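Toy kitchen, second go

Right, quick one because I've got 20 minutes before the bread has to come out and I promised Ourania I'd put this up before Wednesday.

So the toy kitchen stuff. Those of you who read the last post know I've been sorting out two bags of the play food and pans and bits that came from Silvana's loft. Her two have grown out of it. Mine haven't got anywhere near growing into it yet but never mind, it was free and I'm weak.

First job was washing. Everything. Washing up bowl, warm water, old toothbrush for the corners. Plastic food is a nightmare for corners — whoever designed the broccoli has never cleaned a broccoli. Dried it all on a towel overnight and turned it once when I remembered, which was late.

Second job, working out what goes with what. Silvana swears it was all one set once. It was not all one set. Some of it is from Adalberto's mum, some from a jumble sale, and there's a teapot lid with no teapot that I have decided to keep for reasons I can't defend.

The stove is the bit I like best. White and grey, row of round knob holes along the top. I want to find knobs for it. Indrek reckons bottle tops would do, I reckon they'd end up behind the sofa by teatime. Open to ideas, leave me a comment. 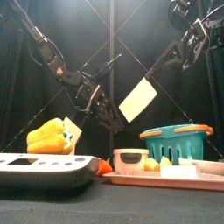

The stove and the famous cleaver, cream blade, dark handle.

The cleaver gets its own paragraph as it's caused the most talk in this house. Halina thinks it's too much for a small child. It's a toy, it has a great broad blade like something out of a butcher's window and I think it's brilliant. It would struggle with a banana. Staying in the set, sorry Halina.

Storage is where I've come unstuck. I had everything in one big tub and of course the thing you want is always at the bottom so the whole lot gets tipped out. Now trying a basket for food and a seperate box for the pans and tools. Stove lives on the low shelf by the window, next to the cookery books, where it sticks out a bit and catches my hip. Will report back.

Still to do:
knobs (see above)
glue the handle on the small pan
find out if the eggs are meant to open, I've tried one and got a sore thumb
ask Silvana about the other bag, she says there's more, god help us

Bread's beeping. More when I've done teh pan.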